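How Does a Robot Learn to Sort the Cutlery?
From the Kids' Corner at the Wimside Robot Club

Have you ever been asked to put the clean knives and forks away? You probably grumbled a bit, and then you did it in a minute or two while thinking about something else. Your hands already knew what to do. A robot doesn't start out knowing any of that, so the older students at our club have spent this term teaching one, and it has been a slow and rather lovely thing to watch.

You might think they would sit down and type "pick up the fork" into a computer. The trouble is that a robot has no idea what picking up feels like. How wide should it open? How hard should it squeeze? So the students show it! They hold a gripper in their own hands (a gripper is a bit like a big pair of tongs with two flat fingers), and they do the job themselves, over and over, while a little camera on the gripper records what happens. Later on the computer studies all those recordings and looks for the pattern.

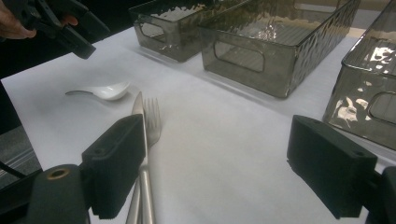
A knife and fork held by one gripper, with the spoon still on the table and the bins behind.

Cutlery is trickier than it looks. It's thin, it's shiny, and it loves to slide. Shiny things are hard for a camera too, as the bright spots of light move about whenever you move, and a computer can mistake a bright spot for an edge. Our bins have bumpy sides that sparkle quite a lot, and Obadia Simiyu, who is 14, says that makes them good practice. If the robot can find a sparkly bin, he thinks, a plain one should be easy.

The group calls its project Voyle, after a dog in a story Reet Butkienė used to tell at snack time. Their goal is 300 recordings. Every Wednesday they take turns, and when somebody drops a spoon they simply pick it up and have another go. Marina Manolakis, our coach, likes everyone to move slowly and smoothly, the way you would carry a very full cup of hot chocolate across a room.

Would you like to try it at home? Find a pair of kitchen tongs and 7 spoons, and ask a grown-up for two plastic tubs. Move the spoons into the tubs using only the tongs. Then try it with your other hand, and see if you can explain to someone exactly what your fingers were doing. It's harder than you'd expect!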